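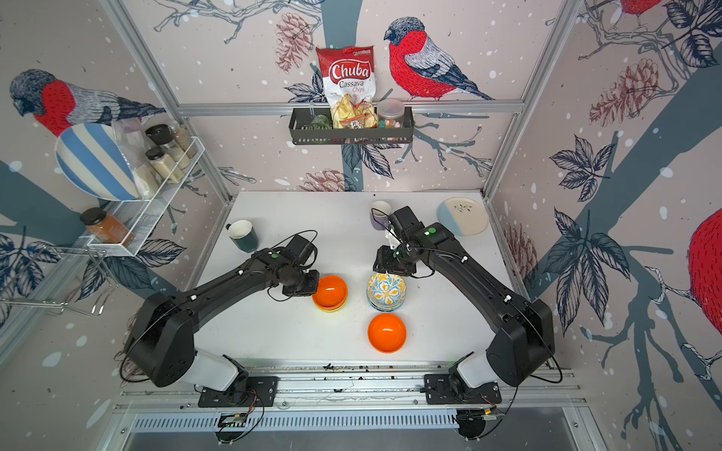
Bowls, mugs and the birds on the wall.

By the time the kettle had made up its mind, my aunt had already told me twice which bowls were for soup and which were for looking at. The orange ones were soup. The flowered ones, white and yellow and blue, had come from a shop in Brurness that used to sell 10 kinds of button and no bread, and she had carried them home on her lap on the afternoon bus, three hours with the heater broken, talking to them a little when the road got rough.

I had come to help her put the kitchen in order before the move to Lustden, and we had been at it since breakfast without packing so much as a spoon. Everything needed its story first. The lavender mug was hers, the dark teal one had been my uncle's, and she had never once put them on the same hook. "They'd only argue," she said.

"And the plate?" I asked, because the plate with the little sprig in the middle had always been my favorite.

"Oh, the plate," she said, and sat down, so I knew we would be a while.

Behind her the big birds looked out from among their leaves and pine cones. She had chosen that paper one September, up to her elbows in paste, and she swore the largest bird had been looking the other way when she hung it. I used to say good night to them all when I was small – out loud, one at a time, with my aunt waiting patiently at the light switch.

I pulled up the other chair and let the tea go cold.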